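Notebook, September. Basket sorting, the long table

Started 9:40, stopped for lunch, carried on until Driss needed the bench end for his vises.

The question, as Loubna put it on the whiteboard: do we color-code the small-parts baskets, or do we keep buying whatever is cheapest and write on tape? She is for color. I was against it before we started and I am writing that down so nobody can say I hid it.

What we have is three colors of the slotted plastic kind. The Ernbridge ones came first, then a batch from Trorik when Ernbridge put the price up. Both catalogs call theirs "standard medium." I don't believe in standard medium. I have bought standard medium four times and owned four different baskets.
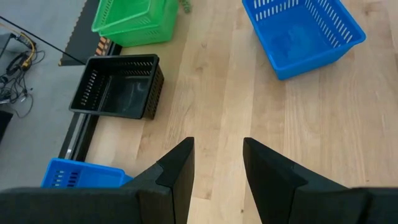
Color coding only works if people agree what the colors mean, and the last attempt at that lasted one month. Blue was going to be fasteners, green was going to be fittings, black was going to be everything nobody wanted to think about. By the end of the month the black ones were full and the other two held sandwiches and receipts. I will grant Loubna one thing. On this table, with its pale boards, the bright blue and the lime green jump out at you from any distance. Finding a basket was never the trouble, though. The trouble is what's in it.

Nesting test. Loubna's claim was that the baskets nest "within their color," so the stacks sort themselves. Tried it with the ones off the shelf.
Blue in blue: goes in, jams about a third of the way out again. Needed two hands and some language.
Green in green: fine.
Black in black: fine one way, sits proud if you turn it end for end.
Green in blue: fine, which rather ruins the argument. If any color drops into any other, people will drop them in.

Driss says the blue jam is a molding flash problem and a pass with a deburring tool would fix it. Maybe. I'm not deburring baskets.
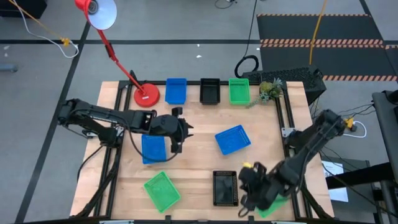 Next was the layout question. Loubna wants a back row that stays put, one of each color, and the working baskets in front, pulled forward as needed. Her reasoning is that the row tells you where to put things back. Mine is that a row on an open table lasts until somebody needs the space. We agreed to judge it by how often we had to straighten it, and then argued over what counts as straightening. Settled on this: if you have to move a basket to get the row to read as a row, that's one.

Morning score was 18. Loubna says half of those were me being fussy about angles. I say the angle is the point, a basket turned sideways takes the spot of the one next to it and then the whole row walks.

Tape marks on the wood would stop that. She doesn't want tape on the table. Fair enough, the last lot left glue that took an afternoon to get off. Driss suggested a batten along the back edge, screwed from below. Better idea than either of ours, and I told him so, with reservations about who is going to crawl under there.
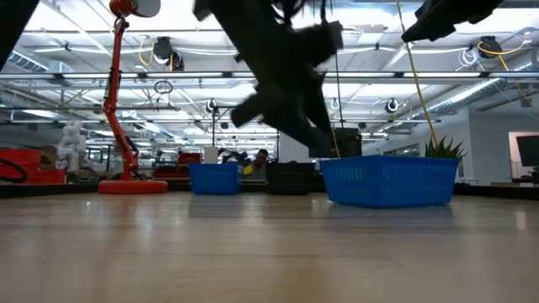 Sizes. I had been saving this one. "Medium" blue and "large" blue are close enough on the shelf, with nothing beside them, that people grab the wrong one. The order sheet doesn't help, as it has both down as BLUE BSKT. We have 54 baskets on that sheet and I would not bet on the size of any of them. If we go to color coding then either size means nothing, and we say so, or we need a second label for size, in which case we are back to writing on tape and the color bought us nothing.

Loubna's answer: buy one size per color. I asked what happens when the supplier drops that size. She said we'd deal with it then. I have written that down too.

The Gatchalian quote is in the folder. Cheaper per basket, minimum order 27 of a color. They sent no sample. The drawing shows slots on the sides and doesn't show the bottom at all, and the bottom is what I care about, as washers find any gap going. Asked them for a photo of the underside. They sent me the catalog again.

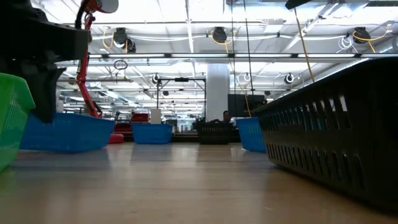

Afternoon score for the row was lower, but only Driss and I were using the table by then, so I don't count it as an improvement. Fewer hands, fewer bumps. Loubna does count it. Both opinions noted.

Slot test, short version. Poured a bag of the M4 washers into one black and one blue and shook each over a tray. Washers stayed in. The thin shims did not, from either. Shims to go in a tub with a lid and stay there whatever we decide. Gralel sells the lidded tubs we used at the old shop and those were all right, apart from the lids.

Where it stands:
Loubna to write a one-page color plan, with no "misc" color in it. I will read it.
Driss to price a batten.
Me: fix the order sheet so it gives color AND size.
No new baskets until the sheet is fixed.

Driss added in pencil: label them AND color them, it costs 2 minutes. I've left it in. I timed him on one basket and it took him five, counting the hunt for the marker.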